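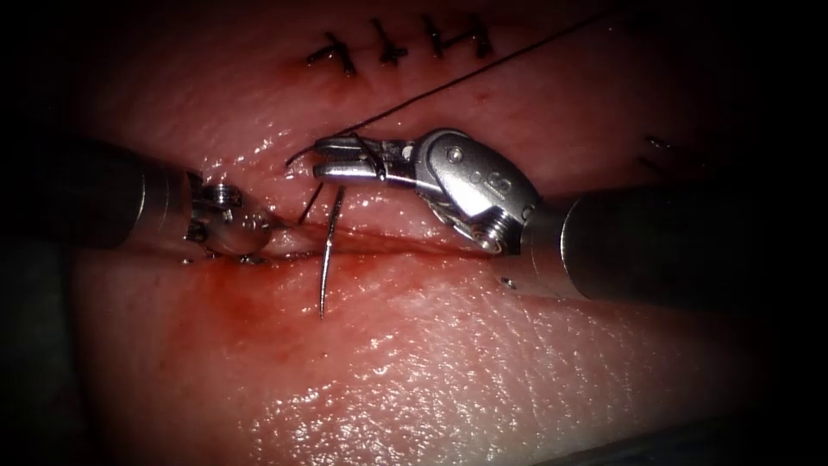
# Chapter 6: Looking After the Wrist

I learned instrument care the slow way, by ruining things. My first job at the Brernthorpe training lab was wiping down the arms at night, and within a month I'd bent a needle driver, mislabeled a tray, and put a drape on inside out (don't ask). Keith Sheehan, who ran the bench then, handed me a loupe and a dead instrument and told me to take it apart on my lunch break. I've been hooked on wrists ever since!

So this chapter is all about the last couple of inches of the machine. Chapter 5 covered the cart, the arm joints, and the brakes, and most of that work is big, bolted, and forgiving. The wrist is a different animal. Everything out there is moved by thin cables that run the whole length of the shaft, bend around tiny pulleys, and pull on the jaws from inside. When a student tells you the robot "feels mushy," start with those cables. I've spent whole mornings chasing a motor fault in the arm only to find one frayed strand at the tip.

We'll work on the Fisto trainer, with the 305 needle driver and its matching grasper. If your lab has something else, the order of the checks still holds, but get the tension numbers from your own manual and don't borrow mine.

## Before you start

You should be able to:

- home the arm and lock it out (Section 5.2)
- seat and release an instrument without forcing the latch
- read the use counter on the service screen

If the counter says 34, stop there. That's our lab's limit for practice instruments, and the tool goes in the retired bin no matter how nice it looks.

## 6.1 Why suturing is the test

You can open and close jaws in the air all day and learn very little. Give the same instrument a curved needle and a length of thread, though, and it has to hold tight, roll smoothly, and let go cleanly, over and over. Slack in the roll cable shows up as a needle tip that lags behind your hand. Worn jaw faces let the needle swivel in the grip. A sticky pitch joint makes you fight for every knot.

That's why I sew a row of interrupted stitches on a practice pad after every cable job, even a small one. I use one driver and one grasper, and I write down which stitch gave me trouble. Bring your notebook to the bench for Exercise 6A, and lock out the arm before you touch the latch.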